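Do We Need Another Winter Wonderland?

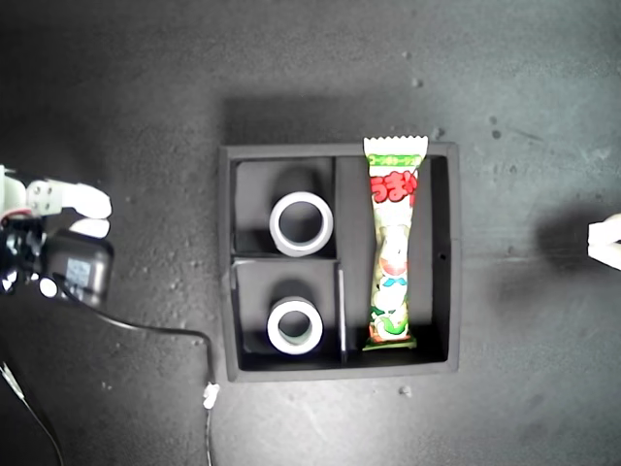 I have an annual pass to Sadbridge Park. I say this up front so nobody thinks I'm one of those people who hates rides and fun and then writes about them anyway. I like rides. I have liked them since 1987, when my parents drove us four hours to a place with one wooden coaster and a lake that smelled of pond, and I threw up on my own shoes and asked to go again.

So when the email came with the subject line "Winter Has A New Home," I opened it. The park is putting on a holiday season for the first time in years, running from late November into January. There will be snow. There will be a parade. There will be a "multi-sensory journey" through the old log flume building, and the flume itself will be closed, drained and lit blue.

I went on the second night. Here are my complaints, with a few nice things mixed in where I had to admit them.

The snow

The posters show kids up to their knees in it. What the park has is foam, shot out of machines bolted to the roofs along the main street. It falls for a few minutes at a time, several times a night, and it is pretty if you stand under a lamp and look up. Then it lands on your coat and turns into soap. By the third snowfall the pavement was slick enough that staff were out with squeegees, and the parents near me were steering strollers around the puddles like it was a driving test.

There is a patch of real snow too, behind the carousel, fenced off. It's an extra charge. You get a time slot and a plastic sled, and the hill is maybe as tall as a garage. The kids coming off it looked thrilled, I'll give them that. But the email said "real snow for every guest," and I read it again in the parking lot to be sure. In small gray type under the button it said "add-on required in select areas." The select area was the snow.

The lights

The park says there are 1000 lit trees. I didn't count them and I don't plan to. What I can say is that nearly all of them are on the main street and around the fountain, and once you turn left toward the older rides it goes back to being a regular amusement park at night in the cold, with a few strings of bulbs zip-tied to the railings. I walked the whole loop twice. The back half felt like they ran out of extension cords.

The fountain is lovely, though. They've put the tree in the middle of it, 40 feet tall, and it reflects in the water when the wind drops. I stood there longer than I meant to.

The log flume thing

I waited almost an hour for this. The sign called it Follon, with no explanation, and I assumed it was a sponsor. It's the name of the story. Follon is a frost spirit, or possibly a town where frost spirits live. There's a narrator, but the speakers echo so badly in that building that I caught one word in three. You walk along the side of the empty flume on a temporary floor, past projections of ice, past a fan blowing cold air at your neck (we'd been outside for an hour, we had cold air), and then a door opens and you're in a gift shop.

A new gift shop. They built it for this. Whoever signs off on the budget over there had a choice between a better ending and a place to sell light-up antlers, and I know which one I walked through.

I'll be fair and say the projection of the frozen waterfall, running down the old drop, was the one moment when the whole line went quiet. If the rest had been up to that I'd be writing a different post.

The food

Same fries, new names. The hot chocolate is fine and comes in a boot-shaped mug you can keep, and you pay for the mug whether you want a boot or not. The only stand worth your time is Lâm, over by the bumper cars, which has been there for years and made no effort at all to be festive. I had a bowl of noodle soup and ate it standing up with my gloves in my pockets. It was the warmest I felt all night and there was no line, because everybody was waiting for a boot.

The parade

Short. Cheerful. Four floats, and one of them is the summer pirate ship with cotton on the sails. The band was live and very good, and playing brass outdoors in that weather can't be easy on anybody's lips. I'd have traded two floats for ten more minutes of band. The reindeer costumes have a battery problem, judging by how many red noses were out.

A little girl in front of me waved at every single performer, including the man at the back with the broom, and he waved back with his whole arm. Fine. That got me.

What bugs me about it

Pass holders were told this would be "included." Getting through the gate is included. The snow hill isn't, and neither is parking after five, which used to be. I added up what a family would spend for an evening if they did the things in the email, and it came to close to $200 before anyone had eaten. You can argue that nobody has to do all of it. Try saying that to a six-year-old who has seen the poster.

I've also been around long enough to remember the last time the park tried winter. It was smaller and kind of shabby, with a bonfire and a guy playing accordion near the entrance, and the rides that could run in the cold were running. This time I counted on the big coaster being open, as it was listed on the map, and it was dark. So was the swing ride. A worker told me they'd run "conditions permitting," and it was a clear, still night. I would like to know what conditions they have in mind.

The folks at Sadimer, the smaller park up the highway, do a holiday weekend with hardly any advertising. They run everything that will start, they hand out cocoa in paper cups, and they turn the lights off early and send you home. I went last year and came back in a good mood. I doubt they made much money on it.

Should you go?

If you already have a pass, sure, once. Get there right at opening, see the fountain before the crowd builds, watch the parade from the bridge end where there's a rail to lean on, and eat at Lâm. Wear shoes with some grip. Skip Follon unless the line is under twenty minutes.

If you don't have a pass, I'd wait until January, when the website says gate prices drop and the lights are still up. They claim the coaster will be running by then too. I'll be back to check, and I'll update this post if it is.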